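Putting our house rules for robot valve work in one thread. We wrote the first version in April and people keep asking for it. Last edit 2020-06-07. (1/14)

Rule one is boring. Every test gets a number, and the number goes in the log before the arm moves. If you stop halfway and change a setting, that's a new number. Don't reuse the old one.

Write down the start state too. Which valves are open, which are closed, where the arm is parked. "Same as last time" doesn't count as an entry.

Simulation first, always. No new grasp or turning routine goes to the real bench at Trurnham until it has 300 clean runs in sim. We used to ask for 20. That was too low, and we bent a stem finding out.

"Clean" has a definition. The right handwheel turned, the neighbors not touched, the pipe not loaded sideways past the limit, the arm back at its park pose. Miss one of those and the run is a fail, even if the valve ended up where you wanted it.

Touching the wrong wheel is its own category in the log. Don't fold it in with missed grasps. On a real line, a missed grasp costs you time — a wrong valve can cost you a lot more.

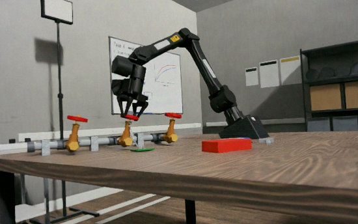
Approach comes from straight above the wheel, slow for the last stretch, then a full stop before the fingers close. The stop is there so the position check can run. People keep trying to trim it to save a second. Leave it in.

Torque limits are set per valve, never per line. Two valves that look the same can need very different effort. The limit lives in the valve's own file, and the routine has to refuse to start if the file is missing.

If the wheel doesn't move at the limit, the arm lets go and backs off. One retry is allowed. After that a person looks at it. No script gets to raise its own limit, including the one you wrote last night and are very sure of.

Keep some clutter in the sim. Loose parts on the table, things on the walls, a light in a different spot. The team at Hundura trained on a bare table and their detection fell apart the first day on a real bench. We took the lesson and put it in the rules.

Randomize the lighting and the valve spacing, but keep one fixed layout that never changes. That's the one you compare releases on. Ours is called Grurnumden and it has stayed the same for almost 2000 runs. Please stop "improving" it.

Moving to hardware: two people present, one with a hand on the stop button and no other job. Line drained and isolated for the first 7 sessions. Reduced speed until both people sign off.

Someone asked if the Štěpánek checklist replaces all this. No. It covers the cell itself — fencing, interlocks, stop circuits — and we follow it as written. It doesn't say anything about how you test a turning routine, so we had to write that part ourselves.

Open item: how long a sim result stays valid after a gripper change. Right now we say any change to the fingers resets the run count to zero. Some of the group think that's too strict for a new pad. If you have a written rule for this at your site, I'd like to read it. (14/14)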